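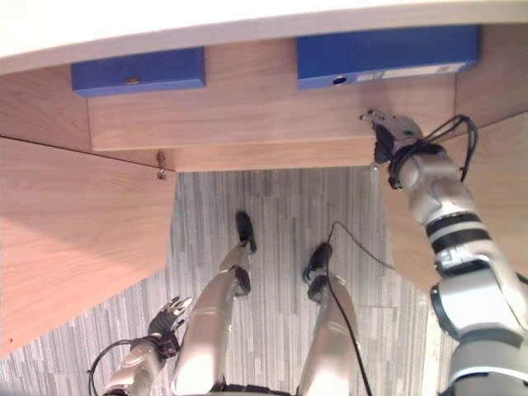

Pendell home filing kit, reviewed after four months

I have been meaning to write this up since January, when my sister-in-law Frida Eskildsen came to stay, opened a kitchen drawer looking for a corkscrew and found our car insurance, two school reports and the instructions for a boiler we no longer own. She was very kind about it, but I ordered the Pendell kit that same evening.

For £34 you get five stiff-backed binders, a big pack of punched pockets, tabbed dividers and a sheet of spine labels. It's all quite ordinary to look at, and I must say I rather like that (I've been through my phase of pretty floral box files, and they all went at the corners).

The binders are the best part. The rings close with a good firm snap and meet properly, so pages turn without catching, and the boards haven't bowed even on the one for the house, which is packed to bursting. My old Bech ones had started to gape at the rings by their first Christmas. The dividers stick out past the pockets too, so you can read the tabs with everything filed in front of them, and I could have cheered when I saw that! 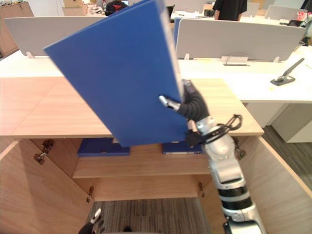
Blue binder and light wooden cabinet.

Now for the grumbles. The spine labels are hopeless. They curl at the ends within a week or two and the glue leaves a grey smear behind, so I gave up and used a roll of white tape from the post office. The pockets are a bit thin for anything you handle often, and mine have split along the holes in the medical section, where I'm forever taking things in and out. I've replaced those with some heavier ones from Zerer, which fit nicely.

Setting it all up took me a wet afternoon, two pots of tea and a good deal of reading old letters I should have been throwing away. The little leaflet suggests sorting by date. I tried it for a fortnight and couldn't find a thing, so I went over to sorting by what I'd be cross about when I needed it: car, house, health, school, money. My neighbour Yuxi Jia has hers by person, which suits a family of that size much better, I think.
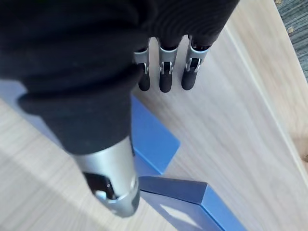
Will the binders take ordinary punched pockets from another maker?
Any standard A4 pocket fits, though the extra-wide ones hide the divider tabs.

I'd buy it again, and I've already put a second set by for my mother, whose paperwork lives in a biscuit tin. Four stars, with the missing one for those labels.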